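リヌム、生ごみ分別の対象を748世帯に拡大　8月から

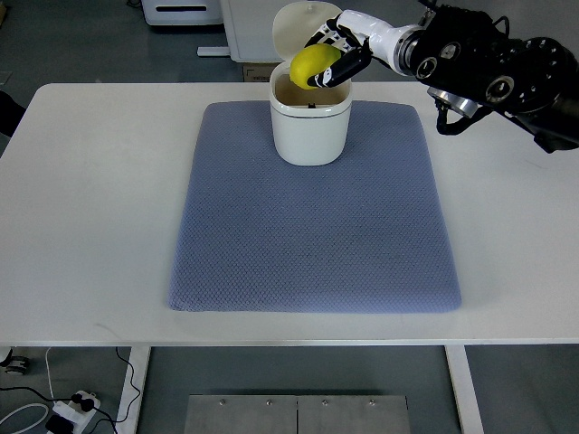

文＝ミリヤム・シュヴァイガー（Mirjam Schwaiger）／生活環境面

地域の資源循環事業を手がけるリヌム（Linum）は、家庭から出る生ごみの分別回収について、8月から対象を748世帯に拡大すると発表した。これまでは先行地区の239世帯に限って実施していた。

回収の対象は、野菜や果物の皮、茶殻、コーヒーかす、卵の殻など。レモンをはじめとするかんきつ類の皮も出すことができる。貝殻、大きな骨、食用油は引き続き対象外とし、従来どおり可燃ごみなどの区分に従うよう求めている。

収集は週2回、午前8時までに指定の集積場所へ出す方式をとる。新たに対象となる世帯には、分別の手引きと専用の紙袋50枚を無償で配布する。追加の紙袋は、地区内の取扱店で購入できる。

集めた生ごみは、堆肥化施設を運営するステネロ（Stenero）に搬入し、約3か月かけて堆肥とする。完成した堆肥は近隣の農家に供給するほか、一部を参加世帯に還元する予定である。

リヌムが先行地区で実施したアンケートでは、夏場の臭いと置き場所の確保を課題に挙げる回答が目立った。同社はこれを受け、生ごみの水気をよく切ること、容器のふたを閉めて直射日光の当たらない場所に置くことを手引きに明記した。集合住宅については、管理者と協議のうえ、共用の回収容器を設置する。

同社は「分別の負担をできる限り抑えながら、可燃ごみの減量を着実に進めたい」としている。

拡大に先立ち、対象地区では住民説明会を開催する。事前の申し込みは不要で、開始は午後7時。説明会に参加できない世帯には、当日の資料を後日郵送する。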